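Wie man die Entstehung eines eigenen Songs dokumentiert

Anleitung von Trilok Joshi

Letzten Juni bekam ich eine E-Mail von einem Musiker, den ich nicht kannte. Er schrieb, der Refrain in unserem Stück „Galtance“ sei von ihm. Wir spielen in der Band Skevance zu viert, und keiner von uns hatte sein Lied jemals gehört. Aber wie zeigt man das? Ich habe einen ganzen Samstag gebraucht, um alte Sprachnotizen, Textzettel und Projektdateien zusammenzusuchen. Am Ende hat der Mann freundlich geantwortet, und die Sache war erledigt. Seitdem arbeite ich mit einem festen Ablauf, den ich hier aufschreibe.

Ich bin Musiker und kein Jurist. Wer schon ein Schreiben von einem Anwalt im Briefkasten hat, soll bitte selbst zu einem Anwalt gehen und nicht mit meiner Liste anfangen.
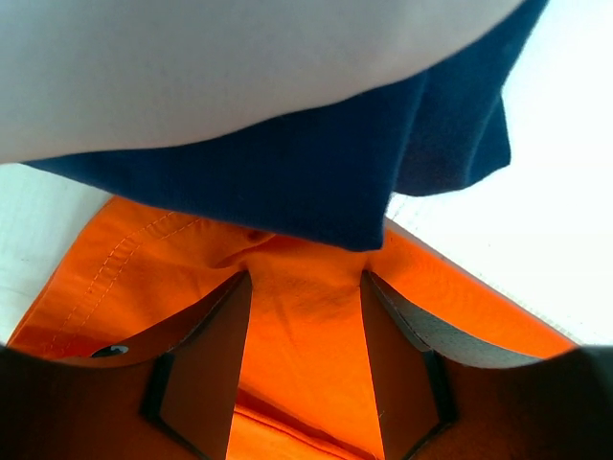
Zuerst etwas Grundsätzliches. In Deutschland muss man ein Lied nirgendwo eintragen lassen, damit es geschützt ist. Der Schutz entsteht mit dem Werk selbst. Schwierig wird es erst bei der Frage, wer etwas wann geschrieben hat. Auf diese Frage soll die Dokumentation eine Antwort geben.

Was Sie brauchen

Ein Telefon mit Aufnahmefunktion
Ein Heft mit fester Bindung, kein Ringbuch
Eine externe Festplatte (meine hat 500 GB, es geht auch kleiner)
Einen zweiten Speicherort, zum Beispiel bei einer Person, der Sie vertrauen

Schritt 1: Die erste Idee aufnehmen

Nehmen Sie jede Idee sofort auf, auch wenn sie schlecht klingt. Sagen Sie am Anfang laut das Datum, Ihren Namen und einen Arbeitstitel. Danach spielen oder singen Sie. Die Datei wird nicht geschnitten und nicht umgewandelt. Beim Umwandeln geht oft das ursprüngliche Dateidatum verloren, das ist mir bei der Hälfte meiner alten Notizen passiert.

Schritt 2: Das Heft führen

Im Heft bekommt jedes Lied eine eigene Doppelseite. Ich schreibe Tonart, Tempo und Akkorde auf und dazu, wer dabei war. Falsche Zeilen streiche ich nur durch, so dass man sie noch lesen kann. Gerade diese durchgestrichenen Zeilen zeigen, wie ein Text gewachsen ist. Bei „Galtance“ hatte die zweite Strophe drei Fassungen, und die älteste davon enthielt schon die Melodie vom Refrain in Buchstaben notiert.
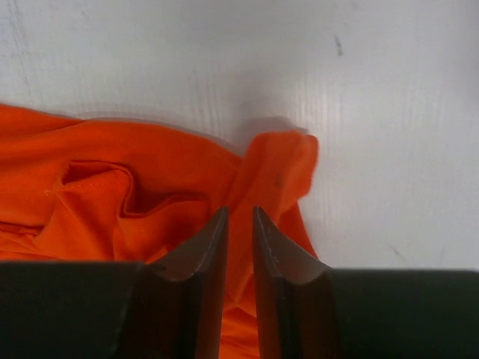
Notieren Sie auch, was Sie in dieser Zeit viel gehört haben. Manche Kollegen finden das gefährlich, denn man liefert der Gegenseite vielleicht ein Argument. Ich mache es trotzdem. Wenn ich beim Schreiben merke, dass eine Basslinie zu nahe an einem bekannten Stück liegt, kann ich sie rechtzeitig ändern, und die Änderung steht dann ebenfalls im Heft.

Schritt 3: Zwischenstände speichern

Überschreiben Sie nie das alte Projekt. Speichern Sie nach jeder Sitzung unter einem neuen Namen. Bei mir sieht das so aus:

irnier_01_demo
irnier_02_schlagzeug_neu
irnier_03_refrain_hoeher

„Irnier“ ist der Arbeitstitel eines Liedes, das noch nicht fertig ist. Zu jedem Stand exportiere ich zusätzlich eine einfache Audiodatei. In einigen Jahren lässt sich das Projekt vielleicht nicht mehr öffnen, die Audiodatei aber schon.

Auf meiner Festplatte liegen inzwischen über 1000 solche Dateien. Das klingt nach viel Arbeit, aber pro Sitzung sind es 3 Minuten.
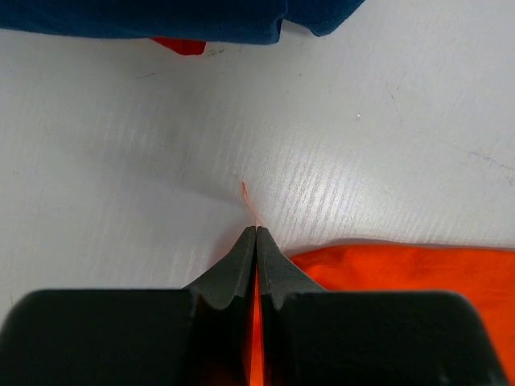 Greifer von oben, die beiden Finger geschlossen

Schritt 4: Anteile schriftlich festhalten

Dieser Punkt ist für Bands vielleicht der unangenehmste. Wenn mehrere Personen an einem Lied schreiben, soll auf einem Blatt stehen, wer welchen Anteil an Musik und Text hat. Alle unterschreiben. Machen Sie das am gleichen Abend, an dem das Lied fertig ist – nach einem halben Jahr erinnert sich jeder anders.

Das Blatt muss nicht kompliziert sein. Titel, Datum, Namen, Prozente für Musik, Prozente für Text, Unterschriften. Unser Produzent Dhillon bekommt ebenfalls eine Zeile, auch wenn dort manchmal eine Null steht. So ist klar, dass man darüber gesprochen hat.

Schritt 5: Eine Kopie aus der Hand geben

Eine Kopie, die nur bei Ihnen zu Hause liegt, überzeugt weniger als eine, die schon länger bei jemand anderem ist. Einige schicken sich selbst einen verschlossenen Brief. Davon halte ich wenig, ein Umschlag lässt sich auch offen verschicken und später zukleben. Besser ist eine neutrale Stelle, etwa ein Anwalt oder ein Notar, und das kostet natürlich Geld. Für unser Album hatten wir 200 Euro dafür eingeplant. Bei einzelnen Demos genügt mir eine E-Mail mit der Audiodatei an zwei Personen außerhalb der Band.
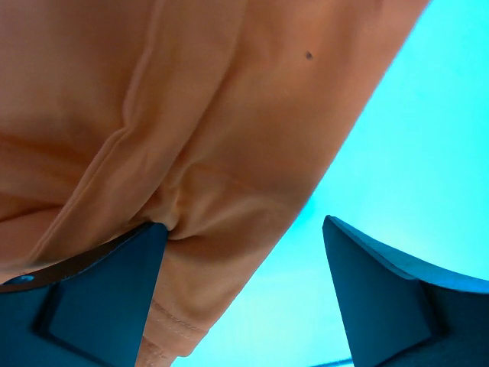

Orangefarbener Stoff in Falten

Wenn doch eine Beschwerde kommt

Antworten Sie nicht am selben Abend. Hören Sie zuerst beide Stücke nacheinander und schreiben Sie auf, was gleich ist: Melodie, Harmonie, Rhythmus oder nur die Stimmung. Ein ähnlicher Stil oder eine ähnliche Klangfarbe allein ist normalerweise nicht geschützt, bei einer erkennbaren Melodie sieht es anders aus. Stellen Sie danach Ihre Unterlagen nach Datum zusammen und schicken Sie erst einmal nichts davon weg. Und löschen Sie keine Datei, auch keine peinliche.

Mein Blatt für die Anteile schicke ich gerne per E-Mail, wenn jemand eine Vorlage sucht.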